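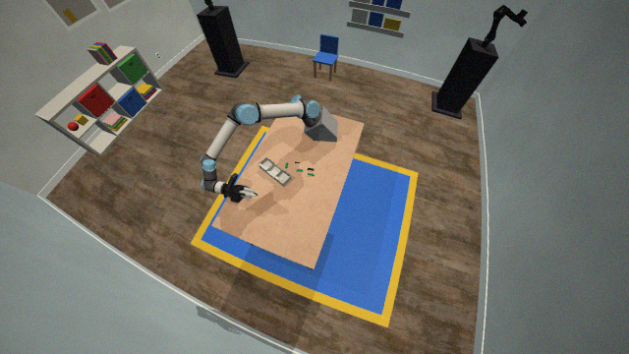
Fig. from my post: tray sorting task in sim, hand over the table before first reach

girnura_dev
ok posting this before I lose my notes. Been trying to redo the Guvness result, the one where you train the hand policy purely in sim and randomize the room instead of the object physics. Their claim is that background clutter matters more than friction. Setup is arm + multi-fingered hand, divided tray, five small parts to go in the compartments. 2000 episodes per setting, 2 settings. So far room randomization wins, but not by the margin in the writeup. Anyone else get this?

Hagos Gashaw
which room stuff do you randomize? shelf bins, chair, books, all of it? or only colors

girnura_dev
colors and positions of the furniture. Table and mat stay put. Lights move a bit

holtau77
Doubt it. We ran almost the same thing at Holtau in December and friction was the whole story. Thin parts flat on a table, the fingertips either get under the edge or they dont. Bookcase color has nothing to do with that.

girnura_dev
did you use camera input or state?

holtau77
state

Hagos Gashaw
well then of course the room did nothing for you. Policy never saw it

holtau77
Fair. Still think the contact side is undercooked in the writeup. One friction value for the green and black pieces both? come on

dalen_k
Look at the shadow too. Arm and hand throw a big soft one right across the near part of the table. If the light moves every episode the policy has to cope with that, and I'd bet thats most of the gain. Not the furniture. Try lights only.

girnura_dev
hm. good one. Haven't split those. Queueing it

Aravind D'Souza
Please also report per part and not just full tray success. We had a run that looked great and then it was the same part every time getting dropped next to the tray wall. The dividers are thin, a bad release lands on top of one and the sim counts it as in. Check your success test before anything else.

girnura_dev
ugh. mine checks part center inside the tray outline. so yes it would count that

Aravind D'Souza
thought so

holtau77
so the number is junk either way lol

Hagos Gashaw
not junk, same test for both settings. Ranking could hold

holtau77
Only if both fail the same way. You dont know that

girnura_dev
Edit, 16th May: reran with compartment level check and the lights only split. Stopped at 800 episodes each, cluster was full. Both old settings drop a lot. Lights only lands very close to full room. dalen_k owed a beer I guess. Friction sweep still to do, will post teh configs when its finished

dalen_k
post the seeds too pls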